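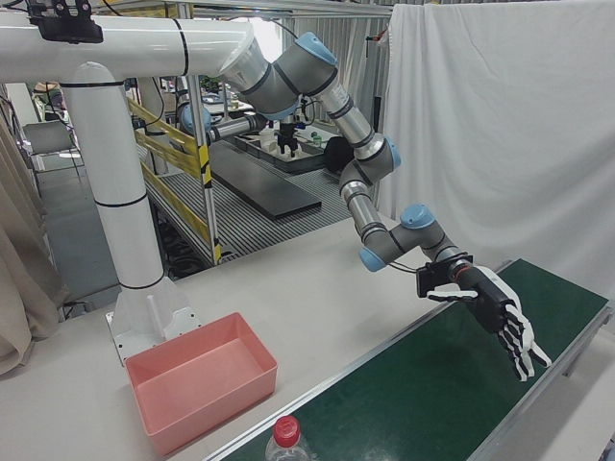 Packing and Material Flow, Unit 4
Belts, bottles and trays
Handout to go with the November sessions. Lecturer: Kasun Wanigasekara

Bring this handout and your notes from Unit 3 (cartons and dividers). The reading is chapter 6 in the course binder. Skip the part on chain conveyors for now; we come back to it in Unit 7.

4.1 What this unit covers

A short packing line has three parts you need to plan together: the belt that carries the goods, the goods themselves, and the container they end up in. Students usually start with the belt. Start with the goods. In this unit the goods are plastic drink bottles with screw caps, standing upright or lying down, moving one at a time from a belt into an open tray.

Words used in this unit:

Belt: the moving surface.
Side rail: the strip that runs along the edge of the belt. It gives the conveyor its stiffness and gives you something to fasten guides to.
Transfer point: the place where goods leave the belt.
Pitch: the distance from the center of one item to the center of the next.
Tray: an open container with a rim. If it has a lid, we call it a box.
Tray position: the place on the bench where the tray stands while it is being filled.

4.2 The bottle

A bottle looks like an easy item and is one of the harder ones. It is tall for its width. When full, the weight sits low and it stands well. When empty or part full it is light, and a small bump at a belt joint can tip it over. Test with bottles in the same state as the ones you will handle. A line set up with full bottles tells you little about empties.

Check these before you put any bottle on a belt:

Base. Most drink bottles have a shaped base that touches the belt on a ring or on several feet. The contact area is much smaller than the width of the bottle.

Wall. Thin walls give when squeezed. A grip that holds a full bottle securely can dent an empty one. Take hold near the shoulder or at a ribbed section if there is one.

Cap. The cap is the hardest part of the bottle. It is a good place to check height, and a poor place to lift from unless the cap is fully closed.

Label. A wraparound label changes the grip. Paper is rough when dry and slippery when damp. Plastic film can slide around the bottle when you turn it. Clear bottles with a large printed label are easier to find by eye than clear bottles without one, and the same goes for optical sensors. If your bottle has no label, use the cap as your reference.

Tharushi Sheikh's group tested a bottle lying on its side last term. Their result is worth copying into your notes: a round bottle placed across the belt stays put on a slow start, and rolls when the belt starts sharply. Placed lengthwise, it rolls toward the side rail if the belt is not level. Check the level across the belt as well as along it.

4.3 The belt

Belt color matters more than people expect. A dark belt makes clear and white items stand out, and it hides scuffs for longer. A light belt shows dirt early, and for that reason food plants often prefer it. Green sits between the two and is common in teaching labs and light assembly.

Surface finish is a separate choice. A smooth, glossy belt wipes clean quickly and lets goods slide a little when they meet a guide. A matte or textured belt holds goods in place on a slope. The drawback of gloss is reflection. Lamps overhead show up in the belt as bright streaks, and a clear bottle standing in a streak can be hard to pick out. Walk along both sides of the conveyor before you decide where an operator should stand.

Things to check on the belt at the start of each session:

Tracking. The belt should run centered between the rails. If it creeps to one side, tell the instructor. Do not adjust the rollers yourself.
Joint. Find the joint by hand with the belt stopped and the power off. Feel for a raised edge.
Surface. Wipe with a damp cloth, then a dry one. Light scuffs can stay. Report cuts.
End rollers. Keep sleeves, cords and cloths away from them.

4.4 The room

The room is part of the line. Write down where the lamps are, where the air comes in, and what stands behind the conveyor. Two benches with the same equipment can give different results if one of them is below a supply vent and the other is beside a curtain.
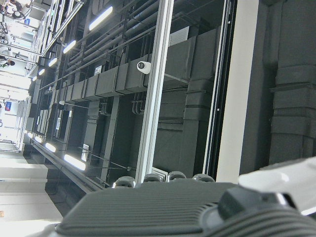

Do we need to draw the ceiling in our layout plan?
Draw the lights and the air vents, and leave out everything else above the bench unless it affects reach or visibility. A separate overlay sheet is fine if the main drawing gets crowded.

For lights, mark the direction of the rows. Rows that run along the conveyor put long streaks on the belt. Rows that cross it put short bright patches at intervals. Either can be worked with once you know where the streaks fall. If you can't move the lamps, move the transfer point.

For air, hold a strip of tissue over the belt at bottle height and watch it. If the strip moves steadily, note the direction. Empty bottles will drift that way first.

For the background, a plain surface helps. A hanging fabric curtain works well and costs little, and it also keeps stray light from the next bench off your work. Hang it so that the lower edge clears the moving parts.

4.5 The tray

Choose the tray after you know the bottle and the pitch. The questions are size, depth, slope of the sides, and rim.

Size: the floor of the tray has to take the bottle in the position you plan to leave it in. Measure the floor. The rim is always larger, and catalog sizes are usually given at the rim. This is the most common mistake in the first assignment.

Depth: a shallow tray is easy to reach into and easy to see into. A deep tray keeps lying bottles from rolling out when it is carried.

Sides: sloped sides let trays nest when they are empty, so a stack takes little room on the shelf. They also guide an item toward the floor of the tray if it is set down slightly off center. Straight sides use the floor space better.

Rim: a wide flat rim is a good handhold and stiffens a thin tray. It also takes up space on the bench. Leave room for it between the tray and the conveyor.

Color: pick a color that differs from the belt, the bench and the goods. With a green belt and a gray bench, pink or orange is easy to see at a glance, and an empty tray can be told from a full one from across the room.

Dry the tray before use. Drops left over from washing let a bottle slide, and they spot the label.

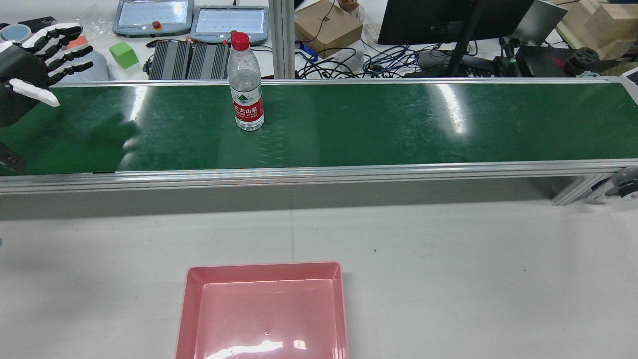 Fig. 4.3 Upright bottle on the green belt, with the pink tray on the near side of the conveyor.

Place the tray on the near side, close to the side rail, with the long edge parallel to the belt unless your layout gives a reason to turn it. Mark the corners on the bench with tape. If the tray is moved between runs, your times can't be compared. Kristaps Strazds lost most of an afternoon's readings this way — the tray had been put back a hand's width to the left after lunch.

4.6 Worked example: how many bottles per shift

The Kuvbridge practice line runs its belt at 142 cm per minute. Bottles are set at a pitch of 52 cm. The line is scheduled for 14 hours across two crews.

Bottles per minute: 142 divided by 52 = 2.73
Bottles per hour: 2.73 times 60 = 164 (rounded)
Bottles in the full schedule, before rounding each step: 2,294

The log for the schedule shows 2,086 bottles in trays. Divide that by 2,294 and you get 0.91, so the line delivered 91 percent of what the belt speed allows.

Where did the rest go? Look in three places before you touch the speed. First, tray changes: if the belt stops while a full tray is taken away, those minutes are lost. Second, missed pitch: a gap on the belt counts as a lost bottle. Third, fallen bottles, which are removed by hand and usually not logged. Hongjun Bai's log sheet has a separate column for fallen bottles. Use that version, not the older Gazi sheet.

Do not answer low output with a faster belt until the stops have been counted. A faster belt tips more bottles, and the percentage often goes down.

4.7 Bench assignment

Work in pairs. Each pair gets one bottle type, one tray and a section of bench.

Measure the bottle: height, widest diameter, and diameter of the contact ring on the base.
Measure the tray floor and the tray rim, and write both down.
Draw the bench from above at 1:10. Include the belt, side rails, tray position and where the operator stands.
Add lights and vents, on the drawing or on an overlay.
Run the bottle upright, full, and note any place where it wobbles. Repeat with the bottle empty.
Choose a transfer point and mark it on the drawing. Give your reason in one or two sentences.

Hand in the drawing, the measurements and the log sheet together. Photos are welcome but do not replace the drawing.

4.8 Leaving the bench

Stop the belt and switch off at the wall. Take all bottles off the belt, caps on. Empty bottles go back on the shelf with the Tesier cartons; full ones go in the floor crate so the shelf is not overloaded. Wipe the belt and the rail, including the grooves in the rail, where dust collects. Wash and dry the trays and nest them by size. Leave the tape marks on the bench if your pair is coming back; put your initials next to them.

Spare trays and log sheets are in the Stimitz cabinet. Ask Þórarinn Hjaltadóttir for the key before 4 p.m.

For Unit 5, read chapter 7 up to the section on mixed loads and bring a ruler.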